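Hondo Wants Three Thousand

Board in, board out. Again.

Khan had the late half of the shift and the good chair, the one with both arms. Chisholm bench, second floor, lights buzzing. Target on the whiteboard said 3,000 and under it, smaller, 1,367. He wiped the smaller number with his thumb and didn't write a new one. Not yet.

Grip the handles. Pedal down to record. Bring the gripper over the gray plate, slow, ease in toward the green board. Pedal up. Label it. Good, bad, discard. Then reset everything crooked, because crooked was the point, Hondo had sent a whole memo on crooked.

"Vary the starting angle," the memo said. "Vary the pace. Do not vary the intent."

What did that even mean. He'd read it four times, eating noodles over the keyboard.

His wrist hurt. Left one, the one he broke in Sirnurstead falling off a loading dock at nineteen. Never set right. It gave a little hitch when he turned it past a certain spot, a tick, you'd have to know him to see it. His mother knew. She used to say he poured tea like he was changing his mind.

Pedal down. In. Hitch. Pedal up. Good.

Phone buzzed. Pendia, the night office. They wanted 200 more by morning, clean ones, and could he please stop tagging things discard without a reason. He typed a reason. "Sneezed." Sent it. Felt better for maybe a minute.
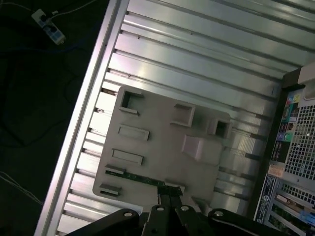 How many examples does it take before the thing learns?

More than you have, and the number matters less than how different they are from one another.

That was the first page of the training binder, and Khan had it by heart by the second week. Somebody before him had drawn a mustache on the question mark.

Past midnight they pushed the new model down. Nothing special, a bar filling up on the screen, a beep. He was supposed to take his hands off and watch ten tries. Write down what went wrong. He took his hands off.

First try, missed. Second, missed, but closer. Third one it came in from the left, slow, lined up with the board and then

tick.

A small hitch at the turn. He leaned forward so fast the chair rolled.

Fourth try. Tick. Fifth. There it was again, teh same spot, the same little change of mind. He looked down at his wrist, which was lying on his knee doing nothing.

He scrolled back. 478 of his, all marked good. He could pull them. There was a box for it, operator error, one click and Pendia would grumble and somebody with better wrists would do them over in September.

The arm finished its tries and went home to its start position. Waited.

Khan got the box open. Looked at it a while. Then he closed it and picked up the marker and wrote the new number on the whiteboard, a bit crooked, and put his foot back on the pedal.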